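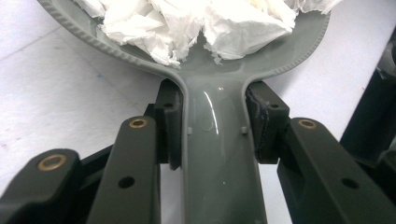
Search this guide Go

4. Dustpan and brush set - first use and daily care

Covers the Driron hand set only. For the long-handled Kelton see section 6.

4.1 Before you start

1. Take pan and brush out of the bag. Keep the card sleeve, the part number is on it and you'll want that for spares.
2. Wash both in warm water, drop of washing-up liquid. Rinse. Stand them up to dry overnight.
3. Check the front lip of the pan with a fingertip. Should be smooth all the way along. Any nick or burr - send it back, don't sand it.
4. Clip the brush into the pan, bristles down. One firm push. If it won't go, turn it round.

NOTE: New bristles shed a bit. Stops after the first few goes.

4.2 Picking up dry litter

1. Big stuff first. Tissues, wrappers, scraps of paper - pick up or push straight into the pan, don't try to sweep them along with the dust.
2. Lay the pan flat, lip tight to the floor. Tip the handle up slightly, no more than a finger's width.
3. Short strokes towards you. Long ones flick grit over the back.
4. Move the pan back a little and sweep the line of dust that's left. Repeat untill it's gone.
5. Level the pan before you lift. Loose paper weighs nothing and will blow off if you walk fast or pass an open door, so rest the brush on top.
6. Empty into the bin, low down. Tap the pan once on the inside of the bin, not on the edge.

CAUTION: Used tissues - gloves on, or push them in with the brush. Wash hands after. Wash the brush too if it touched anything wet.

CAUTION: No hot ash, no cigarette ends, no matches. The pan will warp and may melt.

CAUTION: Broken glass - big pieces by hand with thick gloves, wrap in newspaper, then sweep. Finish with damp kitchen paper for the splinters. Don't use the same brush on worktops afterwards.

4.3 Cleaning

1. Knock out dry dust. Comb the bristles with your fingers or an old fork.
2. Warm soapy water, 40 degrees is plenty. No dishwasher for the brush.
3. Rinse, shake, hang up by the handle. Don't stand the brush on its bristles, they bend and stay bent.

NOTE: Grey plastic shows dried soap marks. Wipe with a soft cloth while its still damp.

4.4 Spares

Brush head, part 1000. Replacement pan, part 400. Order through Clusano, allow 14 days. Say which set you have - the Cardoso brush looks the same but won't clip in.

Queries on this section to Dorota Michalski. Returns go to Teresa Jasińska, with the sleeve.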